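How do I get my sourdough starter going again after a long break?

Posted in Bread & Baking

Eirlys Jarman
I'm so excited to be back at this! I kept a rye starter for years (its name is Karpenko, don't ask) and then we moved, and it went to the back of the fridge in a jam jar and stayed there all through July and then some. I pulled it out this morning. There's a layer of dark gray liquid on top and it smells like nail polish remover, but underneath it's still a nice beige paste. No fuzz, no pink, no orange.

I've poured off the liquid and given it one feeding of white bread flour and tap water. Nine hours later there's maybe a bubble or two on the side of the jar and that's all. Should I keep going or start over? And do I need to go back to rye? I only have a small bag left and the store here doesn't carry it. My old recipe makes a big round loaf and I'd love to have one on the table when my sister visits.

Rostis
Keep going!! A gray layer is just hooch, it means the thing is hungry. I've brought back starters that looked way worse than yours and they made beautiful bread. The nail polish smell goes away after a few feedings, too.

What I'd do is throw out nearly all of it. People hate this part, but if you leave a whole cup of sour old paste in the jar, your new flour gets eaten up right away and you never see a rise. Keep 30 grams, put it in a clean jar, and give it 30 grams of flour and 30 grams of water. Stir it hard, scrape down the sides and put a rubber band at the level of the top so you can see what it's doing. Lid on loosely.

Then do the same again every morning and every evening. The first day will look like nothing. The second day might look like nothing too, and please don't give up there – that's when I threw out my first one and I still regret it. By the third day mine usually starts to dome a little and smell like yogurt or apples. 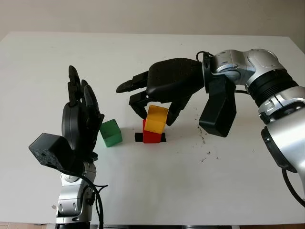

On the rye, yes, use the small bag for this and save the white flour for baking. Starters love rye. Even a spoonful mixed into white flour at each feeding gives them a real kick, so you can stretch what you have. Whole wheat works nearly as well if you run out. Once it's doubling between feedings you can move it over to all white and it won't care.

The other thing is temperature. If your kitchen is cool, put the jar in the oven with only the light on (and put a note on the oven door, I'm begging you). Warm water helps as well, just comfortable on your wrist.

Bake with it when it has doubled a few times in a row. I'd make pancakes with the discard in the meantime, they're so good with a little brown sugar.

Skullell
just buy yeast lol. works every time and you can have rolls tonight

Fullano
Agree with Rostis on nearly everything. One small addition: if your tap water smells of chlorine, let a pitcher sit out overnight before you use it. That may do nothing if your town uses chloramine, so a jug of spring water is an easy test for a couple of days.

I'd also skip the big round loaf for the first bake. Try a small pan loaf or a focaccia. Focaccia is very forgiving when the starter is still a bit sleepy, and you get to poke it with your fingers, which is the best part of baking anyway.

Eirlys Jarman
Thank you all so much! I've cut it down to 30 grams and fed it the rye, and it's in the oven with the light on and a big note on the door. Focaccia sounds perfect for a first try. Fullano, do you put the rosemary on before or after it goes in?

Fullano
Before, but toss it in oil first so it doesn't burn. Salt on top right at the end.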